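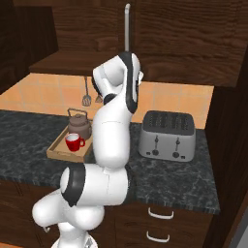 Dark stone countertop and wooden upper cabinets in a simulated kitchen.

Kerttu Suominen makes the Cloma face toner in small batches, and she answers my questions slowly, with long pauses.

"I began with my own skin, which was oily in summer and very tight in November," she says. "I wanted one bottle for both." The first recipe had too much witch hazel. "It smelled like a wet forest. My sister liked it, I did not."

The present toner is recipe number 16. It is sold in a 100 ml bottle, and there is also a 60 ml one for travel. I asked why there is no spray head anymore.

"The pump was getting blocked, and people wrote to me angry letters. Now it has a simple cap. You pour a little in the palm and press it to the face."

She does not promise that shine will disappear. "It comes back after lunch, like always. But it comes back softer."

A rose version is planned under the name Bikik. The price she would not tell me yet.

Last updated: 2022-05-07

Comments

Zulmira Torres: I still have a bottle with the spray head, and mine never blocked. Please bring it back!

Vilho Ikonen: Is it OK to use after shaving?

Raíssa Meireles: @Vilho it stings me a bit on the legs, so try a small place first.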